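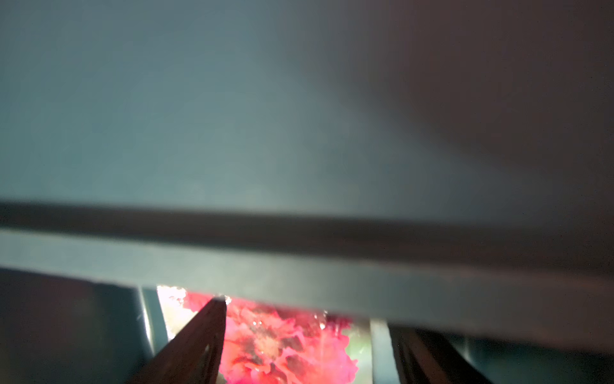

Ruffled pink-red bloom under a grey-teal edge, close range.

Clanitz Tabletop Flowers: data card

Summary
Clanitz is a set of short recordings of flowers being arranged, moved and put away on ordinary household furniture. It covers cut stems, single heads and small bunches. The set was put together by the Drultico project for work on recognising soft, layered objects that are partly hidden by flat surfaces.

Contents
112 recordings, grouped into 9 sessions. Each session folder holds the recordings, a plain text log and a file of labels. Sessions 1 to 6 cover arranging. Sessions 7 to 9 cover clearing up and storage.

Labels
bloom: any flower head, open or closed
leaf_stem: greenery, attached or separate
surface: a shelf, tabletop, tray or board
vessel: anything used to hold stems
other: ties, paper, cloths

Colour is recorded as a second field on bloom only. Values are white, yellow, pink_red, purple and mixed. Coral and magenta both go under pink_red. Species is not labelled. Frilly heads of the carnation type were marked by species in the first release, but labellers disagreed too often and the field was dropped.

Occlusion
A bloom is marked partial if any of its outline is hidden by a surface or runs past the border of the view. Where a surface fills over half the view, the near_surface flag is set. Out-of-focus surfaces are still labelled, with the outline drawn along the middle of the blurred edge.

Lighting
Mixed daylight and room light. Exposure was left on automatic. Strong glare washes out petal edges in 25 recordings, listed in glare.txt. Small bright glints on petals are not labelled, and no attempt was made to tell water drops from other highlights.

Known problems
Grey and blue-grey surfaces shift in colour between sessions, so don't use them as a white balance reference.
Recording 54 has no log entry.
Leaf outlines in session 4 are coarse and are due to be redrawn.

Splits
Split by session, so the same bunch does not turn up in both training and test. Session 9 is the test set.

Changes
The February release merged the old shelf and table labels into surface. Scripts written for the earlier Brematura layout need the new label map in the tools folder.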